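In Defense of the Junk Drawer
September 16, 2019

My grandmother kept a drawer in her kitchen that held rubber bands, birthday candles with black wicks, three keys to doors that had long since been torn down, and a tin of buttons. When she moved into the small apartment on Kirnon Street, my aunts wanted to empty it into a trash bag, and she stood in front of it with her arms folded until they found something else to do. I was nine, and I thought she was being silly. I've come around to her side, slowly, over a good many years and a good many drawers of my own.

We are living through a great season of tidying. Everybody I know spent August carrying things out to the curb, and my friend Mingxuan Liang told me over coffee, very proudly, that he now owns 427 objects, spoons included. I was happy for him (he really did look rested!), but I went home and looked at my own shelves, and I'll admit I felt a little protective of them.

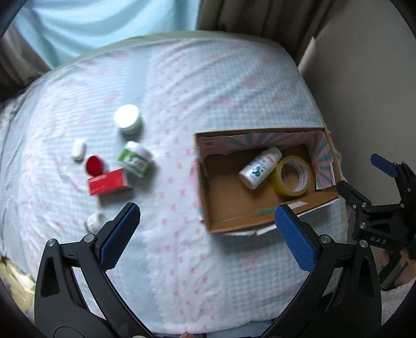

What bothers me about the tidying books is the speed they ask for. You pick the thing up, you decide, you put it down, on to the next. Some belongings don't answer that quickly. A half-used tub of hand cream might be nothing, or it might be the one my sister left behind the last time she visited, and I may need to open it and smell it before I know which. That takes a minute, and then of course I'm thinking about my sister, and I call her, and there goes the afternoon. I can't say I've ever regretted one of those afternoons.

I do understand the other side. Mpho Mahlangu, my neighbor across the hall, cleared out her father's house last year and found 150 jelly jars in the basement, washed and stacked, and she says she will never save so much as a twist tie again. I helped her carry them up the stairs, and my knees agreed with her. There is such a thing as too much, and leaving it all for your children to sort through isn't a kindness.

But one drawer, or one shelf in the closet, or a box under the bed, seems to me a fair amount of room to give to things that haven't explained themselves yet. Go through it every year or so if it makes you feel better. Take your time about it, sit down, have something warm to drink. I still have my grandmother's button tin, and last week I needed a small brown one for a cardigan, and there were four that matched.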